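Sleep and Shift Work Among Part-Time Students in Stokent

8 min read

Introduction

This project looks at how evening and early morning jobs affect the sleep of students at our college. Many students in Stokent work in the packing halls at Ikham or in the shops along the Mevuvik road. The early shift at Ikham begins before the first bus, so students either share a car or stay with someone who lives closer. I wanted to find out how much sleep they lose and whether they make it up later.

Method

I used a paper survey and a sleep diary. The survey was handed out in February in the main building and the library. It asked about working hours, travel, bedtime, and getting up. I received 204 completed forms. Forms with no working hours filled in were left out before I started.

The diary was kept by 12 of the same students for 2 weeks. They wrote down when they went to bed, when they thought they fell asleep, and when they got up. They also noted naps, coffee after dinner, and anything that woke them.

Results

Students who worked late shifts went to bed later, as expected, but most of them got up at the same time as everyone else because morning classes are required in the first year. Their sleep was shorter on class days and longer on days off. Several wrote that the long sleep left them feeling worse. 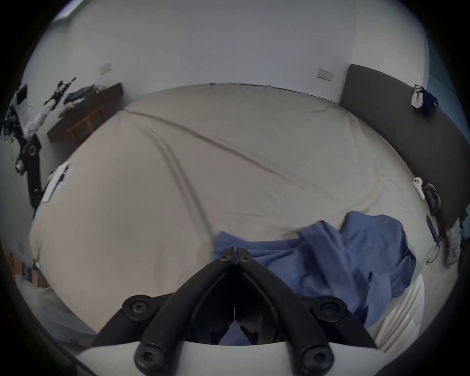 The early shift group had a different problem. They went to bed on time but wrote that they lay awake worrying about missing the alarm. Two of the diaries mention setting a second alarm in another room. Naps were common in this group, usually right after class, and the longer ones pushed bedtime back the same night.

Noise came up more than I had planned for. The student apartments on Sriwong Street have thin walls, and people on different shifts share a hallway. I had no question about this on the survey, so the comments come only from the diaries and from notes written in the margins.

Problems with the study

Bedtimes were reported by the students themselves, and people are not good at knowing when they fell asleep. The college has 525 part-time students, so the survey missed more than half of them. Students who were very tired may not have bothered with the form. The diary group was also small, and two of the diaries had gaps on the weekends.

Suggestions

The college could offer the required first-year classes in the afternoon as well. A later library closing time would not help the late shift group, who are still at work then. If I did the survey again, I would add a question about noise and ask for bedtimes on work days and days off separately.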